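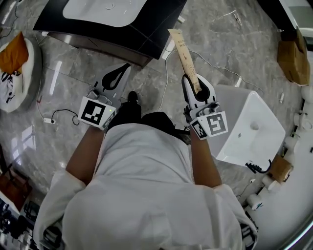 Trousers and a black shoe on grey marble tiles.

How to work out a batting average

Divide hits by at-bats. Walks and sacrifices don't count as at-bats, so take them out first.

1. Add up the hits.
2. Add up the at-bats.
3. Divide, and keep three decimal places.

A Lunis batter with 120 hits in 400 at-bats is hitting .300 — a good season. Hsueh's league sheet rounds the last figure up from five. For a whole team, total both columns before dividing.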